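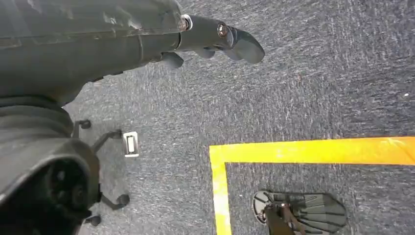 A gripper with its fingers open.

The head of design at Pramusholm received us at the practice's studio in Pukmont, where the firm has been established for two decades. The practice works mainly on housing and public buildings, for private clients and for local authorities.

Asked how the office came into being, the director recalled a modest start. "There were two of us, with one commission between us, a doctor's house on a steep plot. We drew it four times before the client was content, and I still think the third version was better."

The firm's largest current work is the Vishwakarma library, a building of 2119 square metres on two floors. Planning consent was granted in February. "The site slopes towards the river and the old boundary wall had to stay," the director explained. "We placed the reading rooms on the north side, where the light is even, and put the stores against the wall. The entrance was moved late in the design, at the request of the council, and I believe they were right to ask."

The interview then turned to housing. At Pimach, the practice is responsible for 283 homes arranged along three planted streets. The director was frank about the difficulties. "Parking took up more meetings than anything else. Residents wanted their cars near the door, and we wanted trees there. In the end the cars are grouped at the ends of the streets — a short walk, with a roof over part of it."

On materials, the practice prefers brick and lime render, both obtained locally where supply allows. "A wall should be easy to mend. When we visit our early houses, we look first at the gutters and the window sills. Those are the places where a drawing was careless."

The office takes on trainees each year and expects them to spend time on site from the first month. "They learn to read a drawing as the builder reads it," the director said. Work on the foundations of the library is due to begin once the ground survey has been approved.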